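Leave the Table Bare

I have worked at long tables most of my life, and I have come to think that a table should be cleared completely between jobs. Pushed to one side does not count. Stacked at the far end does not count either. Everything should come off, and then the things needed for the next job should go back on.

This is not a popular view. When the Prodico workshop moved into its rooms on Ukitz Street in July, the first thing people asked for was more shelving above the tables and more bins on them. The idea was that each table would hold what it might need. Within a few weeks the tables held so much that people were working on their laps. One table had 17 bins on it. I know because I was asked to write up the inventory, which ran to 618 items, and most of them had not been touched since the move.

The argument for keeping things close at hand is that it saves walking. I accept that. If you use a clamp every few minutes, it should be next to you. But most of what sits on a table is used once and then left there in case. After that you spend your time moving it out of the way, and moving it back, and looking for the small part that rolled behind it. Nobody adds that up.

Small parts are the real trouble. A big thing on a table is easy to see and easy to shift. A curved white bracket the length of your hand will disappear against a pile of papers. On plain brown it stays visible from across the room. I would go so far as to say the color of a table matters more than its size. We had glass tops at Policarpio, my previous employer, and white ones before that, and we lost white parts on the white ones all day long. Brown hides a stain or two and shows nearly everything else.

I am not asking for a spotless table. A working surface gets marked, and I don't trust one that hasn't been. Smudges, pale spots where something has rubbed, a scratch or two, these are fine. People confuse clean with clear. You can wipe a crowded table every night and it will still be crowded in the morning. We spent $200 on surface cleaner in one season and it did not help anyone find anything.

The other objection I hear is that a bare table looks idle, and that visitors want to see work going on. The Estulov people said this to us when they came through. I think a visitor can follow the work better when there are only a few objects out. Two brackets and one board with its blue padding tell you where to look. Forty objects tell you that somebody is busy, or was.

My rule is simple enough. Before starting, name the things the job uses. Put those out, with space between them. Anything that you can't name a use for goes on the floor cart. At the end, take all of it off, even if you are coming back to it tomorrow. It takes a few minutes and I have never regretted them.

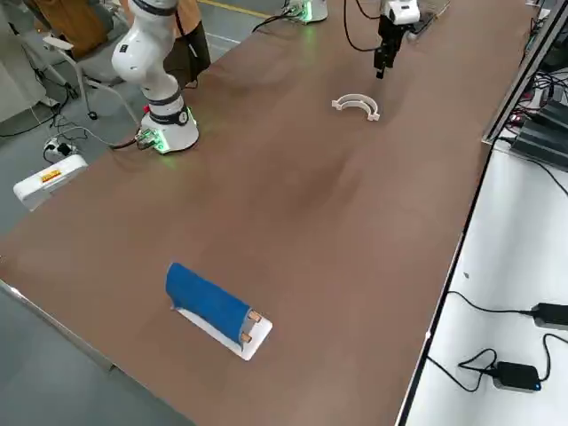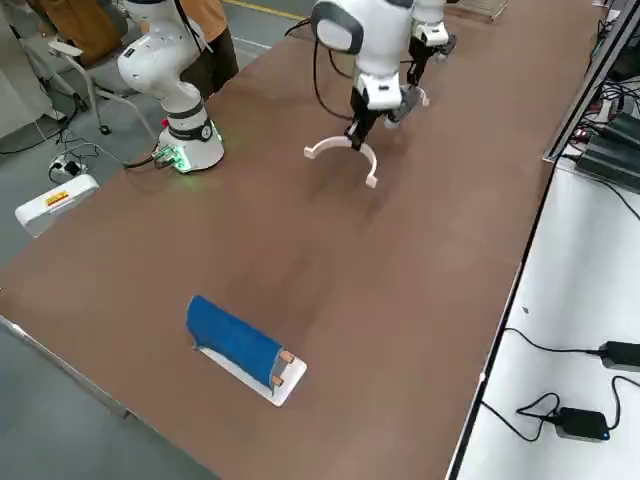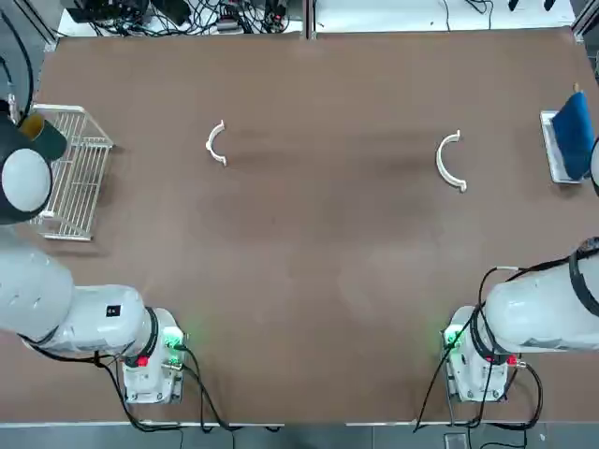 The long brown table, with white curved parts and something blue on a white base.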